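Vistasura robot laundry trial heads into a second season

3/31/22

A Drirnby start-up says its two-armed robot will be putting away laundry in care homes by June. For now, a person is still doing most of the thinking.

Mirzaei has been teaching the machine, called Osia, by remote control. An operator moves a pair of hand controls, the arms follow, and every movement is recorded so that software can later try to copy it. The first job on the list is getting a shirt and a clothes hanger to come together.

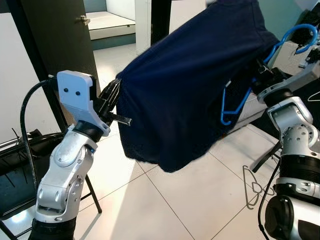

Osia's grippers with a navy garment and a blue plastic hanger. Photo: Supplied/Mirzaei

The company says it has 2000 recorded runs and wants more. It would not say how many ended with a garment properly on its hanger, or how often the software has managed the job with no one at the controls. Those are the two numbers a care home manager would ask for first.

Halima Okoro, who leads training at Mirzaei, said the operators had become much faster. Over 46 of them have had a turn at the controls, most for a single shift of eight hours.

"People learn it in a morning," she said. "The robot takes longer, and we've never hidden that."

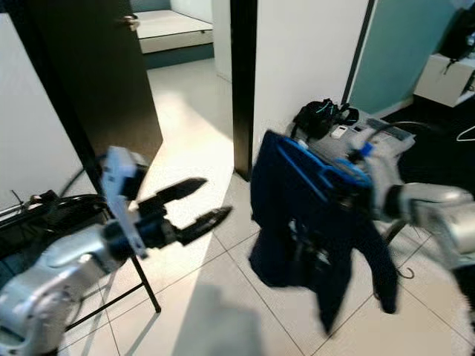

Mirzaei's backer, the Vistasura fund, has told investors the recordings will carry over to any home with the same equipment. That is a large claim to hang on laundry. Homes differ in their floors, their furniture and their light, and even in this one room the sun leaves bright, washed-out patches on the tiles, the sort of glare that can trouble a camera. Asked whether the software had been tried in a building it had not been trained in, Ms Okoro said that work was "next in line".

The fund has set a target of 100 paying customers but has not put a date on it. Mirzaei has not released a price either – or said whether an operator would be part of it.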